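Why I Fell for Cabbage

Posted Tuesday, April 7, 2026

I have been on a cabbage kick since the end of winter and I can't stop talking about it, so now it's your turn. It started with a secondhand cookbook by Lempi Laitinen that I picked up at the library sale in Trelavby. There's a whole chapter on cabbage in there, and I read it on the bus home like it was a thriller!

I grew up thinking cabbage was the thing you boiled until the windows fogged. My grandmother did it that way, and her mother did too, and we all ate it with a lot of butter and not much conversation. Lempi's way is to cut it in thick wedges, leave the core in, and put it cut side down in a very hot skillet with oil and salt. Then you leave it alone. The edges go dark and sweet, almost like caramel, and the middle stays a little crunchy. I ate half a head standing at the stove.

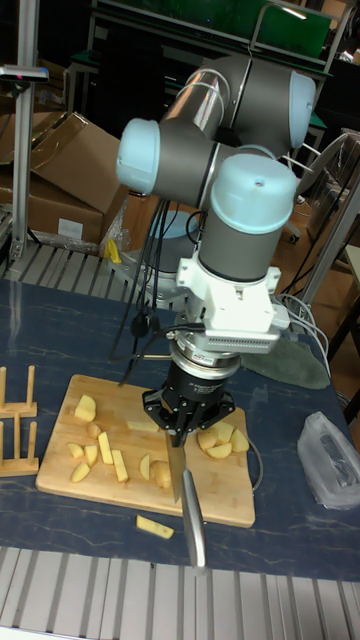
The next thing I tried was slaw, and I have opinions now. Slice it as thin as you can stand to, salt it, and walk away for 30 minutes. Squeeze it hard (really hard, harder than that) before any dressing goes near it. I use lime juice, a spoonful of mustard and a pinch of sugar. My neighbor Aitana Cuesta puts in green apple and toasted caraway, and I'm a little annoyed at how much better hers is.

Then there's kraut. I weighed out 500 grams of shredded cabbage for my first jar because I was nervous, and that was silly, since it shrank down to a few good sandwiches' worth. The second batch is in the big crock my aunt brought back from Jutov, and it's been bubbling away under the stairs all week. I go down and listen to it. You can hear it!

If you want to start somewhere, start with the wedges. Pick a head that feels heavy, with tight leaves, and don't worry if the outside ones look rough. Savoy is lovely but it cooks faster, so keep an eye on it. I haven't tried red cabbage in the skillet yet. That's next, probably with vinegar and a handful of raisins, and I'll post how it goes in May once the crock is empty.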